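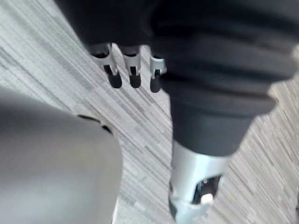
Stodero is a striped carpet for offices, teaching rooms, workshops and other interiors where the floor is in use for most of the day. It is supplied by Betora to schools, public bodies and commercial customers, and may be ordered for a single room or for a whole building. The grey stripe, shown in the photograph, is the standard pattern and is the one normally sent when no other has been requested. Customers who are matching an existing floor should ask for a sample before ordering, as colours on a screen may differ from those of the carpet itself.

Choice of colours

Stodero is made in 11 colours. The greys are kept in stock throughout the year. All other colours are made to order, and the delivery date is confirmed in writing once the order has been accepted. Orders for the same room should be placed together so that all the carpet can be taken from one batch. Betora cannot promise an exact match between batches.

Use

The carpet is suitable for:
Offices and meeting rooms
Classrooms and libraries
Laboratories and workshops without wet processes
Corridors inside the building

It is not suitable for entrance areas, kitchens, washrooms or any floor below ground level that has not been tested for damp. For entrances, please see the Lencho matting range.

Preparation and fitting

The floor beneath must be level, dry and free from dust, old glue and loose paint. The carpet should be left unrolled in the room for two days before fitting, with the heating at its usual setting. Stripes may run along the room or across it, but the direction must be stated on the order form and marked on the room plan. Where two lengths meet, the stripes should be lined up before any glue is applied. Gornetti adhesive is recommended and can be added to the order.

Heavy furniture and equipment may be moved back once the glue has set. Boards should be laid over the carpet while this is done. Items on small feet or castors should stand on floor cups or a chair mat.

Care

Vacuum daily in busy rooms and at least twice a week elsewhere, working in the direction of the stripe. Spills should be blotted with a clean white cloth and cold water. Do not scrub. Bleach and solvent cleaners will damage the colour and are not covered by the guarantee. A full clean by a trained contractor is advised each December or during another long closure.

Guarantee

Stodero is guaranteed for two years against faults in manufacture. The guarantee does not cover burns, stains, cuts or wear caused by unprotected castors. Claims must include the batch number printed on the delivery note.

Samples and orders

Up to two samples are sent free of charge to each address. Requests for samples, prices and site visits should be sent to Wycliffe Biwott, Flooring Sales, Betora.

Page last revised 12 April 2021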